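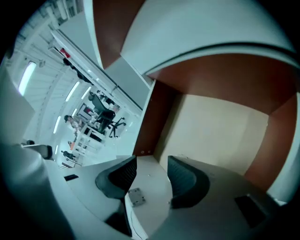

3.2 Demand for the 7-seat variant

Figure 3 gives monthly orders for the two body lengths of the Jimolau over its first model cycle. The short version was sold from the start. The long version, with a third row of seats, came to dealers in November of the second year, built on the same platform with a longer rear overhang and a different rear axle mount.

Figure 3. Monthly orders for the Jimolau, short and long body, all dealers in the sample. Orders canceled within 14 days are left out.

We expected the long version to take buyers away from the short one. The order data show some of this, but less than the maker's own planning had assumed. In the first full quarter after launch, dealers in the sample took 979 orders for the long body. Of these, 241 came from buyers who had an open order for the short body and changed it. The remaining orders were new to the model line, and most of those buyers traded in a minivan or a larger SUV from another maker.

The change in engine muddies the picture. The long body was offered only with the 1.5 turbo, while the short body kept the older 2.0 without a turbo until the end of the model year. A buyer who wanted the new engine had to take the third row with it. Dealers in Honport told us that this mattered to their customers – fuel use came up in talks more often than seating did – but the order forms do not record a reason for the choice, and we have no way to test the claim with the data at hand.

Price plays a part as well. The gap between the two bodies at the same trim level was 2,000 dollars at launch. It was cut by 700 dollars in the spring, when the maker dropped the roof rails from the standard equipment list. Orders for the long body rose in the month after the cut and then fell back to their earlier level. Orders for the short body hardly moved. We read this as a shift in timing, with buyers waiting for a price change that had been reported in the trade press some weeks before.

One group behaves differently from the rest. Fleet buyers, who make up a small share of the sample, ordered almost no long bodies in any month. The largest of them, the rental firm Hidayat, kept its standing order for the short body through the whole period. Leaving fleet orders out raises the long body's share slightly in each quarter but does not change the shape of either curve in Figure 3.

The closest rival, the Drultodel, was redesigned during the same winter and was hard to get for several weeks because of a parts shortage. Some of the early demand for the long Jimolau may come from this. We return to the question in Section 4, where waiting times for both models are added to the regression as a control.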